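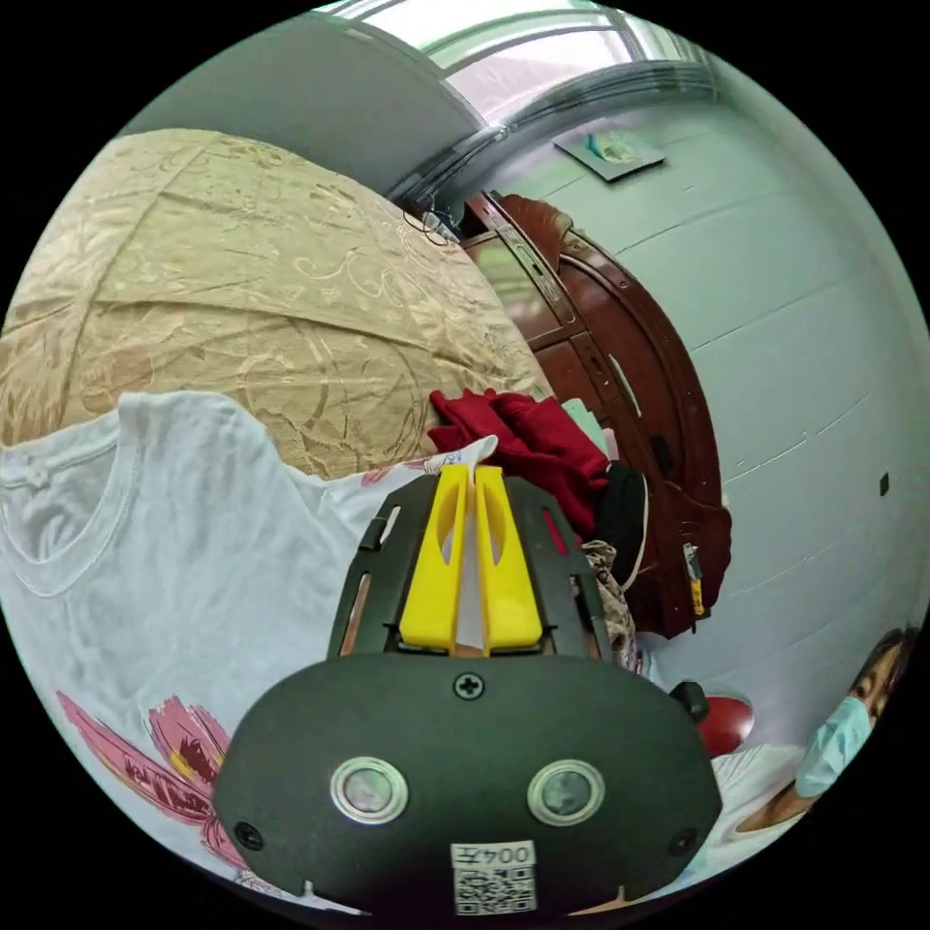 Opening: ask who here paid for a sleep tracker. Wait for hands.

The Kohlhase survey — 200 people, all of them customers. Say that twice. 47 reported "better rest." Compared to what? They never asked.

Teemu Kallio will bring up the Zuvincombe numbers. Fine, but those are self-reported too, and over 60 dropped out before June.

Skip the Proketti slide if short on time. Go to questions, and don't let anyone sell me a mattress.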